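Frequently Asked Questions: The Bedroom Floor Method

These are the questions that come in most often at Geltov Home Tidying. The answers are by Morfudd Prosser, who has been telling people to put things on the floor for a living since before it was respectable.

Why do you want me to make a pile? I already have piles.

You have several piles, each in its own corner, each with its own alibi. The method asks for one. Pull everything homeless out from under the bed, off the dresser and down from the windowsill, and put it in the middle of the bedroom rug. It will look terrible. Carry on.

Does it have to be the bedroom?

No, but the bedroom is where stray things go when company comes. If yours all end up in the hall closet, do the hall closet.

Do I need to make the bed first?

Yes. Pull the blanket flat over the mattress and stack the pillow and comforter at the head. It takes no time, and it leaves you a clean surface for the keepers. An unmade bed swallows small items and returns them in November.

Why a rug? Can't I use the bare floor?

You can, if you have younger knees than mine. A round rug does have one advantage, and that's the edge. Once the pile crosses the border, stop fetching and start sorting. People with wall-to-wall carpet may lay out a bath towel and use their imagination. 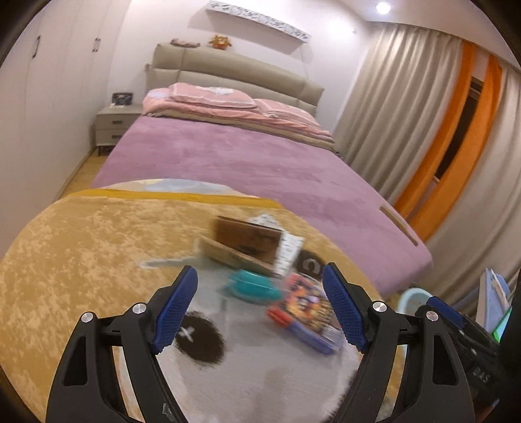
Cardboard should leave first. A cardboard box is the easiest decision you'll make all afternoon, and yet people will defend one as if it had been left to them in a will. If it isn't holding something today, flatten it. The same goes for stray pieces of cardboard, which have even less of a case.

What about boxes for things I might return?

Look up the return window. If it has closed, so has the discussion. One customer, from Quintana, had kept the carton for a toaster she no longer owned.

I have lids with no containers. Now what?

Give each lid one trip to the kitchen. If it finds its partner, leave it there. If it doesn't, it can go in recycling or become a saucer for a plant. It may not come back to the bedroom.

And printed packaging that's too nice to throw out?

Everybody's weakness, mine included. Check that it's empty, admire it, and let it go. I allow myself one shoebox of pretty paper. The shoebox is full and I don't wish to discuss it.

Can I keep ornaments on the headboard?

A couple of small ones, certainly. They do no harm up there until somebody sits up suddenly. Dust them when you change the sheets.

How long does a session take?

Set a timer for 90 minutes. The first 20 go to fetching and complaining, and the rest is sorting. When it rings, whatever is left goes into one bag with the date on it, and you deal with the bag next time.

Do I have to buy your baskets?

No. We do sell the Dono and the Navach (the Navach has handles), but please sort first and shop later. Half the clutter I meet is empty storage.

My husband says the pile is worse than what we had before.

He's right. Hand him the cardboard.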